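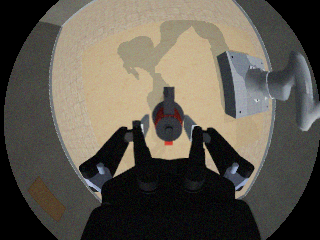 Simulator view over a gripper, with a second arm at right. Render: Masik

Home | News | Software | Opinion
2 min read

Masik says its new grasp planner, Pagano, can be trained entirely in simulation and moved to a factory arm without retuning. The evidence so far is thin.

The company released the planner on 4 June 2021 along with results from 145 simulated grasps. It gave no figures for real hardware. Product lead Athina Economou said tests on three customer arms will start in November.

Wael Fawzy, a controls engineer at Darkton, wants to see those first. "A rendered floor doesn't have oil on it," he said. "Show me the misses – and show me what the planner did next."

Masik has not said how Pagano handles a bad depth reading, or whether it can keep clear of a second arm that moves off schedule. Economou said both are "on the list." The price is already set, and orders are open.

Contact | © Iritz | Back to top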